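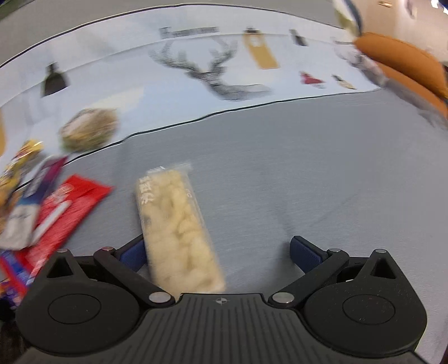

*Snack table, May: a clear bag of the pale yellow lumpy kind, with the wrapped items beside it.*

**To:** Mamta Bhatia
**From:** Efraín Condori, Sisusari break room program
**Re:** Where your snack money went in May

Mamta, you asked for a page. This is most of one.

We bought 222 packages this month and 163 of them have been eaten, which puts us ahead of plan if the plan was to eat. The remainder is being sorted by type on the gray cloth before it goes back into the bins. Sorting is slower than I promised in April. Clear bags slide off any pile they are put on, and people keep walking past with opinions.

**Done**

- Bins labeled. Neelam Tiwari redid my labels, and hers can be read.
- Salty and sweet now live on separate shelves. The treaty has held since Sunday.
- 13 packages past their date were thrown out. Prodromos Kyriakidis asked to have it noted that he objected.

**Not done**

- The restocking sheet. It exists, and there is a pen on a string, and the last entry reads "more."
- A second supplier. Goel sent a price list with a minimum order that would outlive the building. I am waiting to hear from Tonex.

**Money**

We are 22 dollars over, all of it on delivery. I placed two small orders when one large one would have done, and I have no defense to offer. June will be a single order.

**What I need from you**

A yes or no on the taller shelf by the end of the week. Trilok Upadhyay has measured the wall twice and has two numbers, so he will be measuring it again before we buy.

Efraín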